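Flallitow Wash-Day Guide
Section 4: First wash, spinning and drying

Written for tenants of Gruddale Court by Temitope Onyeka, who has read the Stosik washing machine manual so that you don't have to. Revised 24th March.

Read this section before you put anything in the drum. Reading it afterwards is traditional but less useful. 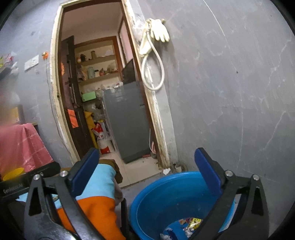
Light blue and bright orange, the sort of pairing to keep out of a white wash.
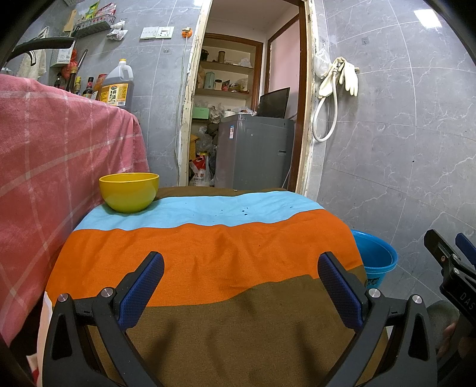 Can I put new coloured cloth in with everything else the first time?

Wash it alone, in cold water, for its first two washes. New dye wanders, and bright orange wanders further than most.

4.1 Sorting

1. Make three heaps: whites, darks, and everything you would be sorry to lose.
2. Empty every pocket. The machine will eat a paper tissue and return it to you as snow.
3. Turn printed and brightly coloured things inside out.
4. Do up zips. Leave buttons undone.

Note: The care label outranks this guide. If the label has faded away, treat the item as delicate and hope.

4.2 Loading

1. Fill the drum loosely, up to the point where your hand still fits flat on top of the load.
2. Put powder in the middle drawer. The left drawer is for pre-wash, a setting I have yet to see anyone use on purpose.
3. Push the door until it clicks. A door that merely looks shut will hold up the cycle while you stand there wondering.

Caution: Never force the door at the end. The lock lets go in its own time -- usually just after you have given up and sat down.

4.3 Choosing a spin speed

The dial has four marks, of which you need two.

700: wool, anything lacy, anything with a lining.
1200: ordinary cottons, towels, bedding.

Heavy table covers come out creased at the higher speed. If you object to ironing, use 700 and accept a longer spell on the line.

4.4 Drying

1. Shake each piece hard, once, before you hang it.
2. Peg shirts by the hem and trousers by the waistband.
3. Hang bright colours in the shade. In July the back wall gets sun until evening and will bleach a stripe across anything folded over the line.
4. Bring the pegs in. The Toivonen pegs in the blue tin are the good ones, and they do not grow back.

Caution: Keep wet washing off the radiator in the hall. It drips behind the skirting, and I am the one who gets the letter.

4.5 If the dye has run

1. Do not dry it. Drying sets the stain.
2. Wash the spoiled load again straight away, with the culprit taken out.
3. Still pink? Soak overnight in colour-run remover, following the packet.
4. Still pink after that? You own pink sheets now. Carry on to Section 5, Descaling.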